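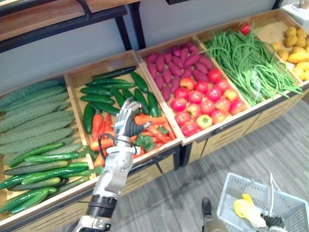
Su-bin Kang says the 700 is plenty for a farm stand and the bigger one is only worth it if you sell a lot of wet greens. She's had hers since May, says the drain plug is stiff at first, run it under hot water.

Home Shop Scales Displays Misting Contact

Dirkaleck 700 / 705 Produce Misting Kit

Low pressure misting for open veg displays. Clips on, no drilling. Runs off a standard garden hose fitting, or the tank if you don't have a water line near the stand.

What's in the box
Misting rail, two halves
Nozzles, brass, fine
Timer with battery cover
Hose adapter
Drip tray and drain plug
Mounting clips (spare set included)
Printed instructions, also on the downloads page

700 or 705? Same rail, same nozzles. 705 has the larger tank and a second timer program for overnight. If you close up and put everything in the cooler get the 700.

Timer comes set to one short burst every 30 minutes. Fine for lettuce, chard, bunched herbs, radishes. Carrots with tops on, yes. Onions, garlic, potatoes NO, keep them at the far end or on a separate table, they will sprout or go soft.

Filter: rinse weekly. Good for around 3,000 cycles then swap it. Hard water, swap sooner. Replacement filters are the Kwon type, sold in pairs, not the old Clitatow ones which look the same but leak at the collar. We get alot of calls on this.

Winter storage: drain it, take the battery out, leave the plug open. Cracked tanks from freezing are not covered.

Customer notes
Young-sook Seok: Good kit, timer buttons are tiny. Wish the hose was longer. Kale looks way better by afternoon.
Reply from shop: longer hose is listed under Parts, same fitting.

Shipping from our Duretthorpe warehouse, weekdays only. 705 is back in stock as of November 7, 2015, 700 ships now. Returns ok if unused and dry, please dont send it back with water in the tank.

Need more than one rail? Email before ordering, the timers can be linked but you need a differnt adapter.

12 shares 4 comments

Contact us | Copyright Duretthorpe Stand Supply | Back to top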